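Minholm guest house, winter walk-through — my checklist and notes

I do this every January before the first bookings come in. OK means I'm happy, FIX means it goes on my list for the hardware store.

Smoke alarms, upstairs and down: OK. Pressed every button, my ears are still ringing!
Carbon monoxide alarm (the Clendex one in the hall): FIX. It works, but the sticker says it's near the end of its life and I'd like a new one up before anybody sleeps here.
Fire extinguisher: OK. Gauge in the green, pin in place.
Stair rail: FIX. There's a wobble at the third step, same as last year (my fault, I used short screws).
Outlets near sinks: OK. Test and reset both click like they should.
Water heater: OK. Set a little lower this time — the shower in room 2 was running way too hot for kids.
Space heaters: FIX. One cord feels stiff near the plug, so that heater is out of the house as of today. 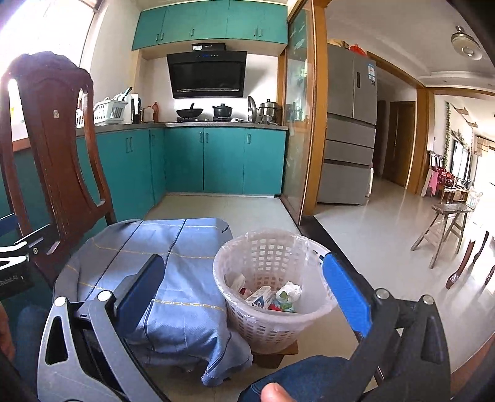
Window latches: OK, all 14 of them. The one over the porch sticks, but a bit of candle wax helped.
Outside steps: FIX. I want grip strips on these before the next ice. The hardware store in Flirkness has them and I'm driving over tomorrow morning anyway.
Porch light: OK, new bulb in.
First aid kit: FIX. Low on bandages and the burn gel is out of date.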